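4.2 Sorting packaged snacks into the share box

The second household task we studied was the one our participants liked best, and we will admit that we liked it too. A mixed pile of packaged snacks is tipped out on a covered surface, an open cardboard box is set down beside it, and the snacks go into the box one at a time until the pile is gone. Most people have done something like it for a school party, a move, or a parcel to a relative. In Giltirberg it has a season as well: families in the Wanby blocks fill boxes for their neighbors in the weeks before Ramadan, and several of the habits we report below were first pointed out to us by people who had packed those boxes for years.

What makes the task so rich is the packaging. A snack bag is a wonderful object to study – part cushion, part sheet of paper, part poster. The front is made to be read at arm's length and the back is made to be read, if at all, from very close. The seams are stiff, the middle gives way, and the corners stick out and catch on whatever lies next to them. When a bag is picked up by its edges it usually keeps its shape and shows one full face, and that face is very often the back (Figure 5).
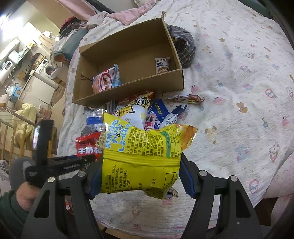
Household Objects Group, Grullow Institute for Everyday Design

Figure 5. A large yellow snack bag held upright with its back side showing. The nutrition panel has a green header strip, and a printed date beginning "2025" is stamped over the blue lettering at the upper left. Behind it are further snack packages and the open cardboard box, with two items inside.

The yellow bag in Figure 5 is a good place to begin, as the back of it is so busy. Manufacturer details, phone numbers, the nutrition panel, the ingredients and a barcode all share a single surface, and part of the small text runs sideways below the seam that crosses the middle of the bag. Our participants were looking for just one of these things, the date. They knew it would be somewhere on the back, but the place differs from maker to maker, and a stamped date often lands on top of other lettering. Watching people hunt for it was a delight. Some turned the bag in a full circle. Others tilted it toward the window and ran a thumb along the seam, and one participant read every line aloud until she reached it.

The front of a package does different work. The white and yellow bag marked "Powels", with its cartoon face, could be told from its neighbors at a glance, and bags with a face on them were nearly always named by the face ("the one with the eyes") and seldom by the brand. Color came next. Size was hardly ever mentioned during sorting, though it mattered a great deal once packing began.

Packing order showed the clearest pattern. Small packets tended to go in early and to be placed near the ends of the box, where a wall could hold them up. The pink, white and light blue package in Figure 5, leaning against the front wall near the left end, is typical of this. Participants described the walls as something to lean things on, and they started at an end and worked inward. Large bags were held back. When asked, people gave the same answer in many forms: a big bag laid down early hides the floor of the box, and then it is hard to judge how much room remains.

We had expected the condition of the box to matter more. Ours had no flaps and its edges were rough, with a torn peak at one corner, and in the April pilot we worried that it would put people off. It did not. Todor Georgiou, who led the pilot sessions, noted that participants were more relaxed with a worn box than with a new one, and that they pushed and shifted it freely as they worked. A new box was squared up with the table first and then left alone.

Each session lasted 10 minutes, followed by a short talk over tea. We asked for 3 things in that talk: which package had been hardest to place, which had been easiest to recognize, and whether anything in the finished box should be moved. The last question drew the longest replies by far. Nearly everyone wanted to move something, and many got up and did it while they were still speaking – a habit we now allow for in the protocol, with the box kept within reach until the talk is over. The rearranging itself is treated in Section 5, together with the notes on boxes that had to be closed with tape.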